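Craft Counter Safety Check, Funeck Community Room
Checked by Iresha Mollah, June 24, 2018

1. Curtain behind the counter. OK, and such a nice soft gray! Please keep the heater well away from it, friends.
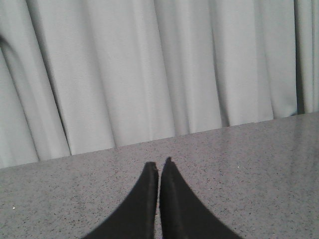

Photo: I. Mollah

2. Scissors. Laid flat, which I'm always glad to see, though I'd love them put away after class.

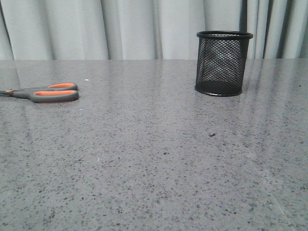 Scissors near the back edge

3. Pencil cup. Mesh, standing upright, fine where it is. Recheck in October. 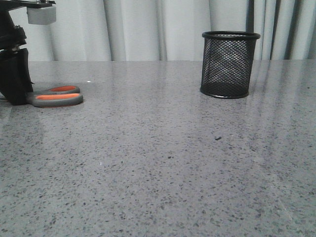

Item 3, mesh cup

5 comments | 50 shares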